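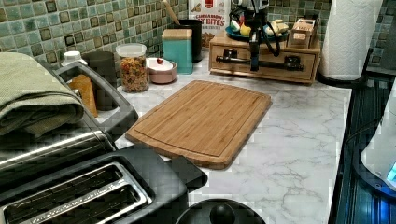 Grenside bamboo board with perimeter juice groove, on a marble-patterned countertop.

Grenside Countertop Range
Bamboo boards, shelving and storage for the working kitchen

Supplied by Ljungberg Institutional Kitchens

Overview

The Grenside range is intended for teaching kitchens, supported living residences, staff rooms and early learning centres where the counter is shared by several users in the course of a day. All items may be ordered singly or as part of the Denar counter set. The range is supplied in a light, honey-coloured finish.

Preparation board, large

The large board is rectangular, with rounded edges and a shallow juice groove set just inside the perimeter. The groove holds liquid from fruit, tomatoes and rested meat during carving, and should be emptied over the sink before the board is moved. The board is supplied oiled. Kitchens that handle raw poultry or fish are advised to order a second board and label each according to its use.

Price: $95 each.

Two-tier shelf unit with drawer

The shelf unit is designed to stand against a backsplash. The upper surface accommodates a plate, a fruit dish or small boxes, and the drawer below is suited to tea towels, measuring spoons and other articles in daily use. The unit is delivered assembled. It should be positioned on a level surface, clear of the sink and the cooktop, and must not be loaded above the height of the nearest wall cupboard door.

Price: $119 each.

Arranging the counter

Purchasers frequently ask how the pieces should be set out. Ljungberg recommends that dry goods be stored in lidded canisters along the back of the counter, with the tall utensil holder placed within reach of the cooking area and the centre of the counter reserved for the board. Clear canisters are preferred for cereal and pasta, as the contents can be identified without removing the lid. Salt and sugar should be kept in small covered bowls.

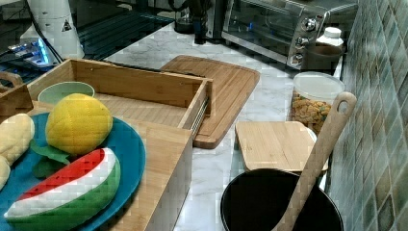
In kitchens used by young children, plush or felt foods offer a practical means of introducing sorting and serving. A lemon or a slice of watermelon may be moved between plate and bowl without risk of breakage or spoilage. Play items should be kept on their own plate and returned to it before any food is prepared. They are not included with the Grenside range and may be ordered from the Denar early learning catalogue.

Care and maintenance

Wash by hand in warm water with a mild detergent and dry immediately with a clean towel. Stand boards on edge until fully dry. Do not soak. Do not place any bamboo item in a dishwasher, microwave or toaster oven. Apply food-grade mineral oil when the surface appears dull, leave for 8 hours and wipe away the excess.

Drawers should be emptied and wiped with a damp cloth monthly. Light scoring of the boards is normal and does not constitute a defect.

Ordering and delivery

Orders are dispatched from the Grerkgate warehouse. Items held in stock may be collected from the trade counter by prior arrangement. Unused goods may be returned in their original packaging within 30 days of delivery; boards that have been washed or oiled by the purchaser cannot be accepted. Purchase orders from schools, health authorities and municipal programmes are welcome. Please quote the facility name and delivery entrance on all correspondence.

Related items: Grenside footed board, Denar lidded canisters, Denar utensil holder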